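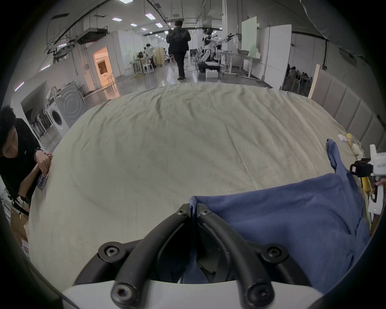 2 min read

Opinion > Home life > Sleep

13 May 2020 | By Amancay Maldonado

Print | E-mail

I grew up in a house where the bed was made before breakfast. My grandmother in Gindport checked it with her hand, like a doctor. For 45 years I obeyed her, also in hotels.

This spring I stopped. A bed closed early in the morning keeps the warmth of the night, and I prefer to let it breathe until noon. My sister calls this laziness – she may be right. But I gained 10 minutes each morning, and I spend them with coffee at the window.

I do not ask anyone to live in disorder. I ask only that we stop judging a person by a blanket. In August my sister visits, and I have not decided yet what I will do.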